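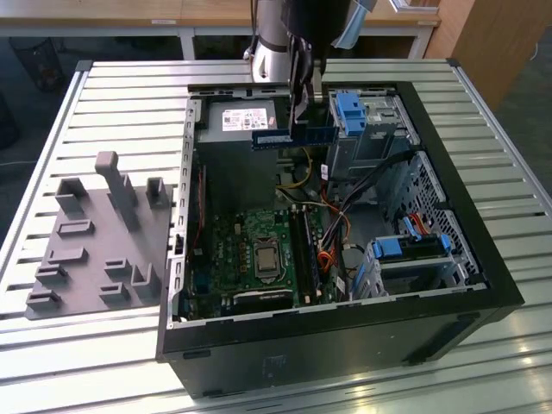
When the arm kept pushing: a talk with Melur Goh

October
By Zdenka Gashi

Melur Goh had made tea before I got there, and she had also made up her mind to tell me the whole story from the start, including the parts she comes out of badly. She runs the memory bench at Funener, a small shop in Malthorpe that fixes up old office computers and sends them to schools and libraries. For most of last year her job was teaching a robot arm to put memory sticks into desktop machines, and in the spring that job went wrong in a way she still thinks about.

"People think it's the easy bit," she said. "You've done it yourself, probably. You line the thing up, you press with your thumbs, it clicks, you go and have lunch. But your thumbs know an awful lot! They know when it's going in crooked. They know when it's the wrong way round, and they stop before you've even had the thought."

The arm has no thumbs. It has two fingers and a limit on how hard it is allowed to push down, and that limit was where the trouble began.

She remembers that it was attempt 491, which she can say with confidence after writing it in so many reports. The shop had put a new version of the control software on the arm the evening before. It had been running all morning and everybody was pleased with it. Some time after eleven she heard a crack from across the room, a small dry sound, like somebody stepping on a plastic spoon.

"I was on the phone with a school," she said. "I remember saying, 'Can I call you back?' in this very calm voice, and then I more or less ran."

The stick had gone down with its notch on the wrong side. That had happened before, a handful of times, and the arm had always felt the resistance, stopped, and put up a message. This time it kept going. By the time Melur hit the red button the slot had split along one side and the board was bent enough that two of its screws had pulled. The stick was ruined too. The arm was holding what was left of it quite steadily, she said, and she found that the worst part of all.

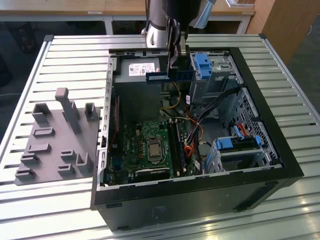 Finding the cause

It took her nine days. She is a patient person and she started with the grip, which was sensible, though it cost her most of a week. She checked the finger pads, she checked the mounting bolts, she swapped in a different stick. She had Olen, the firm that services the arm, come out and look at the joints, and they found nothing the matter with them.

"I was so sure it was mechanical," she told me. "You hear a crack, you go looking for something that cracked."

The answer was in a settings file. The new software kept its own copy of the pushing limit, and when it was installed it filled that copy in with the maker's default, which was far higher than the number Melur had chosen months earlier. Her number was still there on the screen, in the box where she had typed it. The arm had simply stopped reading it.
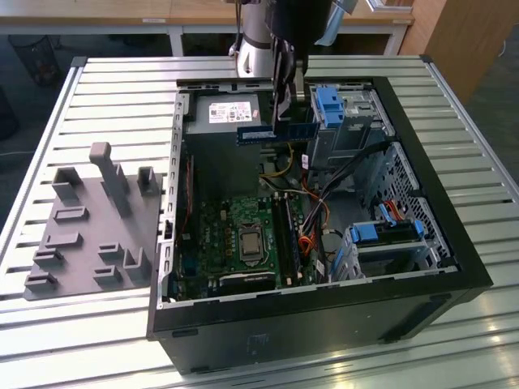

She went quiet for a bit after telling me that, and then got up to fill the pot again. What bothers her, she said when she sat down, is that she had looked at that screen on the morning of the update. She had looked at it, seen the right number, and ticked the line on her sheet that said the limit had been checked.

"So the sheet was wrong as well, you see. It asked whether the number was right. It should have asked me to go and push on something."

I asked whether anyone could have been hurt. She took the question seriously. There is a rule that hands stay out of the case while the arm is powered, and no one had broken it that day. But she admitted that people had been getting casual, reaching in to tuck a cable aside between runs – she had done it herself – and they had been counting on a limit that for one morning wasn't there. 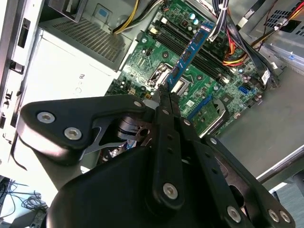

What they do now

Every shift starts with the arm pressing on a spring scale bolted to the table. If the reading is off, the bench stays shut. The same test is run after any change to the software, however small, and it has to be signed by somebody who wasn't the one making the change. Reaching in means pressing the stop first, and Melur is strict about it, with visitors too.

She has also asked for a check on the notch before the arm moves over the case at all, so that a stick that is the wrong way round never gets that far. A colleague called Nassar is working on that part. It was catching most of them when we spoke, and she would like it to catch all of them.

The bench has gone up to 2,000 attempts since the repair without another split slot. I congratulated her and she waved it off, but she did look pleased.

"The broken board's in my desk drawer," she said. "I get it out for new starters. I let them hold it for a minute, and then we go and do the scale."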